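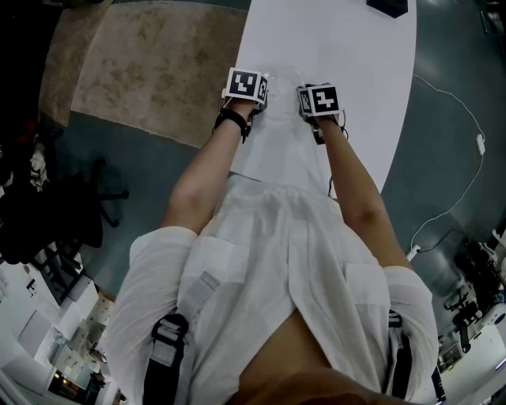 宽松的白衬衫，袖子卷起来穿。

Ullov衬衫店在Skisstead的老街上，门口没有橱窗，只挂一块铁牌。店里做定制衬衫，也接改衣和换领子的活。店主在这里干了10年，之前在Bratu一家衬衫厂做裁剪。她不愿意在文章里留名字，说街坊都知道是谁，别处的人也用不着知道。

我四月去找她，早上8点店还没开门，她已经在里面熨衣服了。采访断断续续做了一个上午，中间来过几位取衣服的客人，也来过一个送扣子的。

最先谈的是白衬衫。店里的订单里白色占了多数，她说这是最难做的一种颜色。

“深色布料能藏东西，线迹歪一点看不出来，里面的衬烫得不匀也看不出来。白的不行。缝份在里面留多宽，对着光全看得见。做白衬衫，缝份要修得一样宽，线头要剪干净，有一根深色的线头夹在领子里，整件衣服就废了，得拆。”

她拿一件做了一半的衣服给我看。前片和后片已经合上，袖子还没装。肩部的过肩是双层的，里层和外层用的是同一块布。有的工厂里层会换便宜的布，她说这样做水洗以后两层缩得不一样，肩上就会起泡。

“客人以为是自己熨得不好，其实怎么熨都没用。”

问到布料，她说这几年薄布卖得好，客人在样卡上摸来摸去，多半会选最细最滑的那一块。她一般会劝一劝。细支的布手感好，穿一两个夏天，领口和袖口就磨毛了。每天都要穿的衬衫，她推荐稍微厚一点的平纹布，或者牛津布。

“牛津布刚做好是硬的，有人穿了一次就拿回来，说扎脖子。我让他回去洗上几遍再来说。后来没有再拿回来的。”

店里的布主要从Bratu进货，那边还有两家小织厂在开工。她在厂里的时候就认识这些人，现在打个电话，布就跟着班车捎过来。布到了以后先不裁，整匹放进水里泡，捞出来晾到半干，再熨平。这一步叫缩水，大厂有机器做，她用的是后院的一只水泥池子。

“天气不好就麻烦。上个月连着下雨，布晾不干，活全压在那里，客人来催，我也只能让他等。没有缩过水的布我不裁。”

我问她有没有客人因为等太久不要了。她说有，定金退掉就是了。做好的衣服如果尺寸特殊，卖不出去，就拆了做枕套。

量体是她讲得最多的一部分。客人进门，她先不拿尺子，让人坐一会儿，喝口水，自己在旁边做别的事，顺便看他怎么坐、怎么抬手。她说很多人一见到皮尺就挺胸收腹，量出来的数字是他绷着的样子，衣服做出来他一放松就不合身了。

“肩膀一高一低的人很多，几乎每个人都有一点。常年背单肩包的，常年抱孩子的，都看得出来。这个不用跟客人说，说了他心里不舒服。纸样上两边分开画，做出来两边看着是平的，就行了。”

袖长也有讲究。站着量，袖口到手腕刚好，等人往前一伸手，袖子就缩上去一截。所以她量完站姿，还要让人在桌子前面坐下，把手放到桌上，再量一次。坐办公室的人，以坐着的尺寸为准。在外面跑的人，以站着的为准。总把袖子卷起来的人，她会把袖子下半截放宽一点，袖衩开得深一些，卷起来不会勒住小臂。

“有个客人在厨房上班，一年到头袖子都是卷的。他来的时候想做法式袖口，要戴袖扣的那种。我问他戴给谁看，他想了半天，说那还是做普通的吧。”

卷袖子的方法她也教。先解开袖口和袖衩上的小扣子，把袖口翻上来，翻到手肘下面，再把剩下的部分往上折一道，露出一点袖口的边。这样卷的袖子不容易滑，放下来的时候褶子也少。很多人是一圈一圈往上卷，她说那样卷出来厚厚一团，卷完手臂抬不起来，一天下来还得再卷好几次。

说到这里有人进来取衣服，是一件换了领子的蓝条纹衬衫。客人当场试了，对着镜子转了转脖子，付钱走了。前后没有说几句话。

换领子的活，她说现在会做的店不多。衬衫穿旧，先坏的总是领子和袖口，别的地方还好好的。以前的做法是把领子拆下来，翻个面再缝回去，磨破的一面就压到里面去了，又能穿几年。如今的衬衫领子里大多是粘合衬，翻过来里面那层起了泡，样子难看，只能用新布重做一个。

“条纹和格子的最头疼，找不到一样的布。我给人做新衬衫，会从同一块布上多留一条，卷起来，写上编号，跟纸样放在一起。过几年他回来换领子，布就是现成的。”

她打开墙边的柜子，里面全是布卷，用棉绳扎着，挂着硬纸标签。有的标签上的墨水已经褪色。纸样挂在另一边，牛皮纸的，每套在角上打一个孔，用铁丝钩子穿着。现在一共有1000套。她说这个数字她很清楚，挂满一排换一根杆子，上个月刚好换了杆子。

有些纸样的主人已经不来了，搬走的、去世的都有。她没有扔。有一家人，父亲在这里做过衬衫，后来儿子也来做，她把父亲的纸样找出来对照，两个人后背的弧度几乎一样，只是儿子的袖子要长一点。

“改一改袖子就能用。我没有收他打版的钱，我本来也没有打版。”

店里有2台缝纫机。一台是Skakex的老平缝机，从厂里淘汰下来的，她花废铁的价钱买回来，自己换了皮带和针板。另一台专门锁扣眼。她平时用得多的还是那台Skakex，机头很重，踩起来声音闷，她说听声音就知道底线快没了。

“新机器也试过，自动剪线，自动抬压脚，快是快。我习惯用手去转那个轮子，停在哪一针，我心里有数。做领尖的时候要停得很准，差一针，两边领尖就不一样长。”

领尖是衬衫上最费工夫的地方。两层布加一层衬，缝好以后翻过来，要翻得尖，又不能戳破。她用的是一根磨圆了头的竹筷子。有的师傅在领尖里夹一根线，翻的时候一拉，角就出来了。她也会这种做法，布厚的时候用，布薄的时候线会把布拉散，还是用筷子。

扣子她只用贝壳扣和一种厚一点的树脂扣。贝壳扣好看，摸上去凉，缺点是洗衣机里容易磕坏。她会问客人衣服是手洗还是机洗，机洗的就建议用树脂的。钉扣子一律手工，线要绕脚，也就是在扣子和布之间绕几圈，让扣子立起来一点，扣上以后布料不会皱。

“外面买来的衬衫，扣子都是机器钉的，一根线头一拉，整颗掉下来。你买回去先别穿，拿针线把每颗扣子重新走一遍，花不了多少时间。”

送扣子的人来的时候，她把纸包拆开，倒在盘子里一颗颗看，挑出几颗有裂纹的退了回去。对方也不争，在单子上改了个数。

我请她讲讲白衬衫怎么洗。她说来店里问得最多的就是这个，许多人一发黄就上漂白剂，越漂越黄。领口的黄是汗和油，要在洗之前处理。她的办法是用普通的洗衣皂，把领子内侧打湿，抹上皂，用软毛刷顺着布纹刷，放一会儿再进洗衣机。水用温的。洗完马上拿出来抖开，挂在阴凉的地方，不要暴晒。

“肥皂没有漂干净也会黄，这个很多人想不到。他舍得放洗衣粉，不舍得放水。多漂一遍比什么都管用。”

腋下的黄渍时间久了很难去掉，她也没有好办法。有客人拿来问能不能救，她会直说救不回来，或者把袖子拆下来换一副新的，前提是柜子里有布。

熨衣服，她的顺序是先领子，再袖口、袖子，然后过肩，最后是前后身。领子从两个尖往中间熨，反过来会把多余的布推到领尖上，挤出小褶子。布要有点潮气，干透了再喷水，怎么喷都不匀。她自己晾到七八成干就收下来，叠好放进塑料袋闷一晚，第二天早上熨，所以每天早上她都是先熨衣服，再开门。

我问她对免熨衬衫怎么看。她说那是在布上加了一层处理，出差的人穿着方便，她没有意见，只是自己不做。那种布不好改，针眼拆掉以后留在上面，下不去。有客人拿来要收腰，她要先说清楚，只能往里收，以后胖了放不出来。

改衣的单子里，收腰和改短袖子占去大半。近来的客人喜欢宽松的款式，又有人拿着以前收过腰的衬衫来问能不能放回去。能放的她就放，前提是当初缝份没有剪掉。她给人改衣服从来不剪缝份，宁可里面多留一点布。

“流行这个东西转得很快。前些年都要贴身的，胳膊都举不起来，现在要大的，肩线掉到胳膊上。我都照做。宽松的也要量，宽在哪里，宽多少，不量的话就是穿了别人的衣服。”

做宽松衬衫，她一般把量加在后背，在过肩下面打一个褶，胸前少加。领围还是按照本人的尺寸走。领子如果也跟着放大，解开一颗扣子就往一边歪。下摆可以裁得平一些，方便放在外面穿。袖窿挖得浅，手臂活动的时候，整件衣服不会被带起来。

价钱她不愿意登在文章里，说布不一样价钱也不一样，写出来有人会拿着文章来跟她讲。她只说一件定制衬衫的手工费，五年没有动过，今年打算涨一点，扣子和线都贵了。

关于收徒弟，她说教过两个。一个学会以后去了外地，自己开店，有时候打电话来问领座的弧度怎么画。另一个做了半年，嫌坐得太久，改行了。眼下店里只有她自己，忙的时候把锁扣眼的活交给街对面的裁缝铺，用她这边的机器，按颗算钱。

“想学的人也有，多数是想学设计。我这里没有设计，衬衫就这么几块布。你愿意把一个领子做上一个月，我就教。”

她自己身上穿的也是店里做的，一件旧的灰色衬衫，袖口换过，颜色比衣身深一些。她说给自己换袖口的时候没有找到原来的布，随手拿了一块，后来有客人看见，要求照这个样子给他做，深色袖口，浅色衣身。那一阵子做了不少。

快到中午，她把熨斗的插头拔了，开始给那件白衬衫装袖子。装袖之前先用大针脚在袖山上走一道线，抽紧，用手把褶皱推匀，再别到袖窿上。衬衫袖山低，抽的量很少，有的师傅省掉这一步。她没有省。别针一根根别好以后，她把衣服提起来，看袖子往前垂还是往后垂，然后取下几根，往前挪了一点，又提起来看。

下午她要去Bratu看一批新到的平纹布，店门上会挂牌子。取衣服的可以到街对面裁缝铺去拿，单子要带上。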